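Lech Sowa cleared his white table one Saturday in April, and he is still pleased enough to tell the story from the beginning. "I used to keep everything out," he says, "because I was sure I'd forget I owned it — and then I couldn't find a thing!" Most of it went to Renau, the little secondhand shop in Lerkia, and the cups took the longest to decide on.
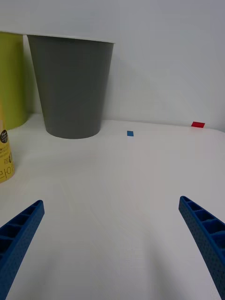

The gray cup at Lech's, back by the wall.

He likes a tall cup that is wider at the rim, and he'll happily explain why (they're easy to grab, they're easy to rinse, and his aunt had one like it). Anything he uses daily stands to the left, near the wall, and the middle is left open for letters, bread, or a neighbor's elbows. 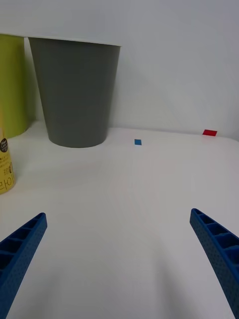 "My friend Wróbel paid 50 for a fancy rack," he adds, laughing, "and now he has to tidy the rack too." Lech would sooner wipe the table after supper, put the kettle on, and sit down for a while.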